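How to Get Cooking Oil Out of a Cotton T-Shirt

My sister-in-law called me last October in a state over a birthday shirt with a salad dressing stain down the front, and I ended up talking her through the whole business over the phone while she stood at the sink. She told me I ought to write it all down, so I have, and I hope it saves a shirt or two at your house as well.

Oil is a sneaky kind of stain. You splash a bit of it at the stove, you dab at it with a damp towel, and it seems to go away. Then the shirt comes out of the dryer and there it is, a dark little island right in the middle of your belly where everybody can see it. Water on its own does very little for grease. What you want is something that loosens the oil so that the water can carry it off, and the bottle next to your kitchen sink does that job very nicely.

What you'll need

Plain dish soap, the clear kind if you have it
Baking soda or cornstarch
A soft old toothbrush
A piece of clean cardboard (the side of a cereal box is just right)
A few paper towels
A spoon

Step 1. Blot, and keep your hands to yourself

If the stain is fresh, press a dry paper towel on it and lift straight up. Do it again with a clean part of the towel until nothing more comes off. I know how tempting it is to rub, and I have done it myself in restaurants more times than I'd like to say, but rubbing pushes the oil sideways and you wind up with a bigger spot than you started with.

Step 2. Lay the shirt out and find every spot

Spread the shirt out on something flat with good light over it. A window in the morning is best of all, because oil shows up as a slightly darker patch and a ceiling bulb can hide it. Tip your head and look from the side too. Where there's one splash there are nearly always a couple of smaller ones, often down near the hem, where we all wipe our fingers without thinking about it.

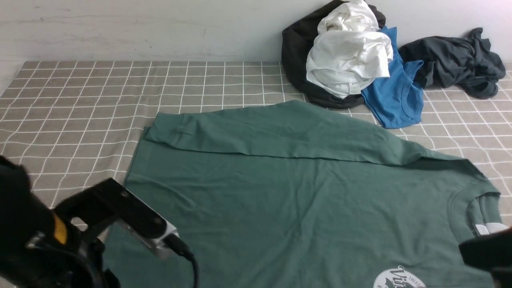 Kwabena Bawa

Dark colors like green and navy deserve a little more patience here. A grease mark on a dark shirt can pass for a shadow or a wrinkle, so smooth the cloth with your palm before you decide. When you find a spot, run a loop of sewing thread loosely through the fabric beside it, or put a safety pin there. Once the whole shirt is wet you won't be able to tell one patch from another, and you'll be glad of the marker. Turn the shirt over and check the back of the cloth as well.

Step 3. Cardboard inside, powder on top

Slide the cardboard inside the shirt, under the stain, so the oil can't travel through to the other side. Now heap on the baking soda or cornstarch. Be generous! A good heaping spoonful for a spot the size of a quarter is fine. Leave it for half an hour, go have your coffee, and then scrape the powder off with the edge of the spoon. If it comes away clumpy, put on a fresh heap and wait again.

Step 4. Dish soap, dry

Put a few drops of dish soap right on the spot without wetting it first. Work it in with the toothbrush in small circles, very gently, from the outside of the stain toward the middle. I use Virnell, which is what our corner store carries, but I've had the same luck with whatever was on sale. Steer clear of the thick colored ones with lotion in them, as they can leave a mark of their own. Let the soap sit for ten minutes.

For an older stain, give it the better part of an hour, and add a pinch of baking soda to the soap so the brush has something to work with.

Step 5. Rinse and soak

Take off your safety pin if you used one (a thread can stay put) and rinse from the back of the cloth with the warmest water the care label allows. Then, if you can still feel any slickness between your fingers, fill a basin with warm water, stir in another squirt of soap and leave the shirt in it for 2 hours. The basin I keep for this is an old Gratetti mixing bowl that lost its lid long ago. Anything big enough to let the shirt move around will do.

Step 6. Wash, then hang

Wash as usual with your normal detergent. Please don't crowd the machine. And please, please don't put the shirt in the dryer yet. The heat can set whatever oil is left, and then you've got a much longer job ahead of you. Hang it up or lay it flat on a towel until it's fully dry, and look it over by that same window. If there's still a faint patch, go back to Step 4. It took me three rounds on a shirt that had met a pan of fried plantains, and I wear that one to this day.

If the stain has already been through the dryer

Don't give up on it. Start with the powder anyway, then do the dish soap with a long wait, and expect to repeat the whole thing. Very old spots may only fade, and at that point you have yourself a perfectly good shirt for painting the porch.

A word about silk, wool and anything marked dry clean only: leave the toothbrush in the drawer and take it to a cleaner. Point out the spot and tell them it's oil.

We use cookies to remember your settings and to see which pages are read. By continuing to use this site you agree to our use of cookies. Accept | Manage preferences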